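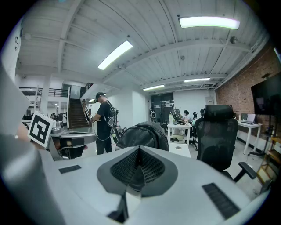

Figure 2. Light gray gripper body, with a square marker on the left.

4.2 Layoffs and short-time work

Plant closures at Suksawat came in two rounds. First round in March, contract staff only. Second round hit permanent line workers, nine weeks' notice, no retraining offer. Saengthong and Khamphan put this down to weak export orders. We only partly agree. Orders at Gindis fell just as hard and no one was let go there, hours were cut instead.
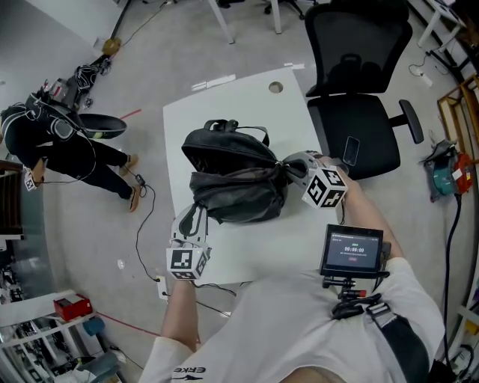 Wage data are thinner. Teseck gave us payroll totals but not hours, so hourly pay can't be worked out for the second round. Union figures (Somboon, personal communication) fill part of the gap. Severance was paid late in both rounds, wich matters for the household debt results in Section 5. Workers with debts took the first job going, mostly at lower pay. Older workers didn't, or couldnt. See Wiriya for the opposite view.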